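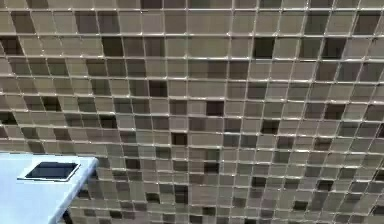 Keegan Leclerc wrote to ask why a hired cape always seems to hang better than a bought one, when both are polyester and the bought one is new. He had paid for a packaged highwayman outfit in January and found that the cape rode up at the back of his neck and stuck out at the sides "like a lampshade".

Most of the difference is in the cut. A packaged cape is nearly always a rectangle gathered on to a ribbon, which wastes no cloth and folds flat into a bag. The full weight then hangs from the ribbon, the ribbon sits on the throat, and the wearer spends the evening pulling it forward. A hire cape is more often a half circle with a shaped neckline and a shoulder seam. The load goes on to the shoulders and the neck fastening only has to stop it sliding off.

The second matter is the hem. I cut apart two capes over the winter, one from Vosex and one that Mitra Hashemi passed on to me when the hire shop in Fladstead closed. The Vosex hem was a single turn, overlocked and left. The other had a deep double turn with a cotton tape inside it. Both were 118 cm from nape to hem. The taped one swings back into place after a turn and the other stays wherever it has been blown.

If you already own the rectangle, it can be improved without a pattern. Unpick the ribbon. Fold the cloth in half to find the centre back and mark it with a pin. Sew a short dart from the neck edge on each side, 7 cm long, placed where the shoulder point falls. Try it on before cutting anything. Then re-gather the neck on to a band of something firmer. I used Baltelen tape, which is sold for curtain headings and is stiff enough. Petersham would do as well.

For the hem, turn it up twice and run a tape or a light chain inside. I tried lead curtain weight first, the sort sold by the metre, and took it out again. It knocked against door frames and pulled the darts out of line. Cotton tape was enough on satin. Velvet needed nothing.

The fastening should go under the collar and not across the front of it. Two large hooks are better than one, set 30 mm apart, and sewn through the band and the lining together. Ribbon ties work loose.

The whole job took me one evening on an ordinary domestic machine. Satin frays badly at the darts, so finish them with a zigzag before pressing, and press on the wrong side with a cool iron.

I still have the collar from the Vukčević pattern to write up, wired version and plain.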